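6th July

Long one today and my knees know it. I told myself I'd be out of the workshop by lunch and then Ignacio decided to start chirping at me again. (Ignacio is the arm on the second bench, for whoever reads this when I'm dead. Othmane named him before I got there and the name is on the work orders now, so it's official.)

The chirp is the gripper losing its zero. You send it closed, it goes closed, and then it reports that it's 2 millimeters open and sulks. Last time I just re-homed it and walked away, and Maribeth gave me a look, and fair enough, because it came back. So this morning I did it properly. Air off, power off, tag on the switch, both fingers off the carriage, and I sat down with a rag and a toothbrush like I was cleaning a trumpet.

Well, there was so much fluff in there! Gray felty stuff packed into the slide on the right-hand side, all the way to the back. I got most of it with the brush and the rest with a bent paperclip I will deny ever using. Then a dab of the Brotley grease, the thin one, and I ran the carriage back and forth by hand until it stopped feeling gritty. I do like that part. It's the one job in the whole place where you can feel yourself getting somewhere.

The finger screws were another story. Five of them came out sweet as anything and the last one had been done up by a gorilla. Othmane swears it wasn't him. I heated it a bit with the little iron, leaned on the driver, said a few words my mother wouldn't like, and it let go with a crack that made Maribeth come out of the office. New screw in, torqued with the actual torque driver this time, and I wrote the setting inside the cabinet door in marker so we can stop arguing over it.

Then the fun bit, teaching him his positions again. Once the fingers have been off, everything's a hair different, and the Plondari controller wants you to touch off on three corners of the table before it'll believe you. I did it once and got a silly answer, had a coffee, did it again and it was fine. I think I bumped the table with my hip the first time. I'm not putting that in the log.

After that it was cable picks for the rest of the afternoon. We use a folded bundle because it's the mean test: it's springy, it's slippery, and if the fingers aren't closing square it squirts out the side.
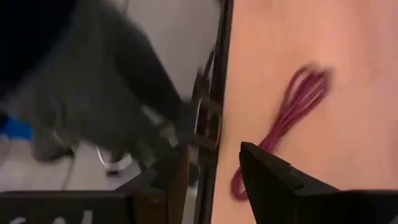 I had the approach speed at 90 to begin with, which was greedy of me, so I brought it down and nudged the grip force up a little at a time between runs. By the time I quit we'd done 118 picks and the chirp hadn't come back once. I'm not calling it fixed. I called it fixed in October and I had to eat that in front of everyone. But the zero was holding when I checked it at the end, and the jaws sounded right, that soft little double tap they used to make.

Maribeth wants the other arm done the same way before the Trulluvberg people come, so I've got that to look forward to. I need to order more of the thin grease (we're down to a squeeze and a half), and some proper picks so I can retire the paperclip. Also Othmane owes me a sandwich over the gorilla screw, whatever he says.

Home by around seven. Leftover rice, feet up, still had grease under one thumbnail when I sat down to write this. Must remember to take the tag off the spare switch in the morning, I left it hanging there like a price label.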